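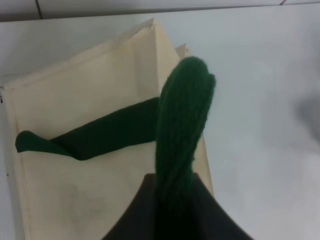
Wrist camera, Tiris fingers closed on the fuzzy green piece, canvas bag behind.

January 2022, gripper comparison, bench by the tiled wall

I wanted to compare the Tiris and the Lostix on soft things before we decide which one stays on the arm. Same arm, same Orkbridge controller, same closing speed for both. Each gripper gets 20 tries per object.

Tiris first. On the fuzzy object I grasp low, near the base, so the tip stands up between the fingers and the wrist camera can see it. I counted 3 drops, all of them when I asked for a grasp higher up. The fibres compress a lot and the width reading is then not to be trusted. I have put the force limit down by 2 steps and will leave it there.

The colour is a difficulty for the Nikzad camera software. The bag handle is dark green also, and when it passes behind the object the mask takes both as one piece. Texture is different to my eye (the strap is smooth) but the program does not care. Turning the bag helps a little. I did not try other lighting yet.

Lostix: mounted after lunch, roughly 2 hours lost with the adapter plate. The screws from November are too short, please do not put them back in the drawer. Only the first tries are done, so no numbers here.

To do: finish Lostix, repeat with a grey cloth under the bag, check the camera offset after the change of gripper.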